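Speaker notes – Selling food online from a small shop
Talk for the traders' evening, Monday, upstairs room
Speaker: Nkechi Ogundipe

Slide 1. Opening

Good evening. Thank Olumide Ezeani for the invitation and for arranging the projector.
Say who I am: I keep the online side of Okden, a grocery shop which sells dry food, spices and palm oil. We have a street shop and a website. Tonight I speak only about the website.
Ask who in the room already sells online. Wait for hands. If it is most of them, go quickly through slide 2.

Slide 2. How we started

The first website had 80 products. Ibrahim Akpan, my cousin, typed all of them during January. Many had no weight written, and customers telephoned to ask if the bag of beans is the small one or the large one.
Lesson: write the weight in the name of the product. Put it in the title, where people look first.
Now we have 2,000 products. I would not advise to begin with so many.

Slide 3. Categories

Our first categories were the same as the shelves in the shop. It was clear for us and not clear for the customer. Ground egusi was under "Back wall".
Tell the story of the lady who ordered three times the wrong flour. (Keep it short. Last time I was too long here.)
Now the customer can find the same product in 2 places, for example under "Flour" and under "Swallow". Check that your software permits this before you pay for it. Ours is from Pesano, and we had to ask them for it.

Slide 4. Delivery areas

Show the map.
We deliver ourselves to the near streets. Everything farther goes by the courier, Brusiria.
The postcode box must be on the first page. When it was at the payment page, people filled a whole basket and then learned that we do not come to them. Some of them wrote to me, and they were right to be angry.
Frozen fish – only our own van, never by courier. Pause here, there is always a question.

Slide 5. Substitutions

If an item is finished, we telephone. We do not choose for the customer.
Lawal Ogunleye disagrees with me about this and will probably say it from the audience. He replaces with the nearest brand and gives a small discount. Let him explain, two minutes, then continue.

Slide 6. Returns and complaints

Food which was opened: we refund if there is a fault, and we ask for a photograph.
Aprons and kitchen cloths are another matter, they can be returned unused within the period written on the invoice.
Read aloud the complaint about the broken jar. Remove the name first!

Slide 7. Next: not only food

Customers ask for household things in the same order. We will try a small textile page with Ogbonna as supplier.
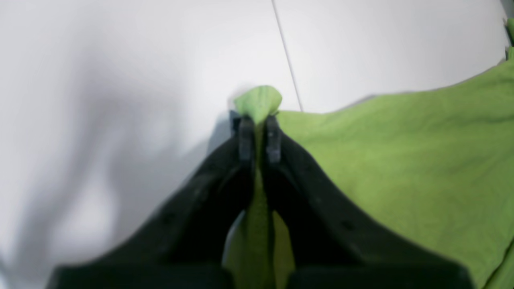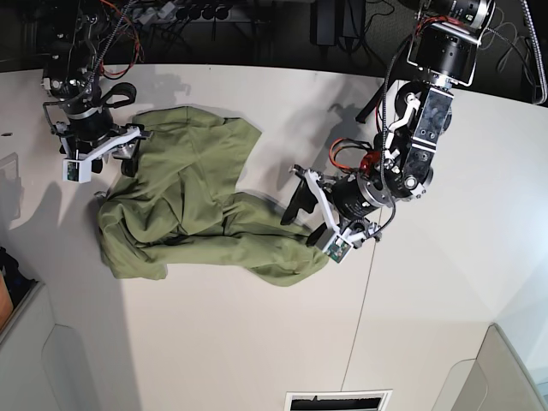

Slide 8. Costs

Do not read the table, people can read it. Mention only the card fees and the packing boxes, which I had forgotten completely in my first budget.
Adebayo Olaniyan has offered to share box orders with other shops. His number is on the handout.

Slide 9. Questions

Leave the delivery map on the screen.
If there are no questions, ask Olumide how his own site is doing.
Handouts are beside the door. Bring back the adapter.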